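Trernham Robot Kitchen Club: Questions Families Ask
Updated 2023-03-18

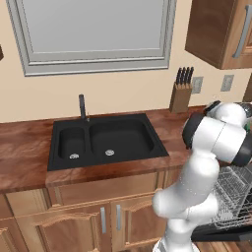
The practice kitchen in our simulator, with the arm by the open dishwasher.

Does my kid need to know how to code?
Not at all! Plenty of our members start from zero, and we'd much sooner have somebody curious who asks a lot of questions (we love those). You do need to be 11 or older.

Do we have to buy a robot?
Goodness, no. Everything until October happens on screen, in a simulated kitchen, and any fairly recent laptop will run it. If yours grumbles, write to us and we'll lend you one.

What do the teams work on?
Dishes, mostly. Each team programs the arm to move things between the sink and the dishwasher rack, and it's a lot harder than it sounds, so please be kind when you hear about dropped cups over dinner.

Is there a competition?
Yes, the Vullano Cup. Teams of up to four enter, and the fee is $44 per team.

Who do I talk to?
Tetteh Korletey, our lead coach, in Room 266. He's happy to chat before or after any session.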